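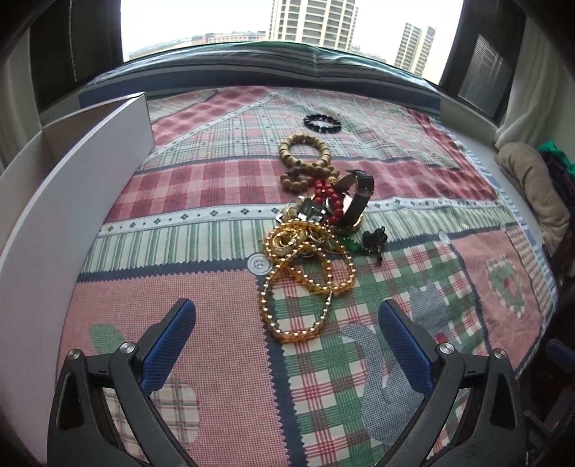 23/08/2019

Jewelry sorting, Prastow lot. Started on the bed with the patchwork quilt because the bench is still full of Flikar parts.

Order of work: beads first, then the watch, then metal. The wooden strands come away easily if you lift the tan one before the brown. The red strand runs through the middle of the heap, so leave it until the ones next to it are off. Do not pull.

Gold chains and bangles are the slow part. Gayan Gazi uses two blunt needles and a drop of baby oil on the knot, then wipes down with a dry cloth. I tried it without oil and gave up after 26 minutes on one knot. Long ball chain: work from the free loop back toward the heap.

Jade pendant and the black carved charm go in separate bags. Jade should not travel with metal. The cord on the charm needs a look under the lens before anyone hangs it.

Leather strap watch: wipe only, no conditioner until Gayan has seen it. Not sure yet what the rectangular silver piece is, watch face or buckle. Bag it alone and write "query" on the label.

Labels start at 398. Use the Allo bags, the Fakir ones split at the seal.

To do:
- more small bags
- ask Prastow if they want the bead strands restrung or just cleaned
- clear the bench before the next lot, due in November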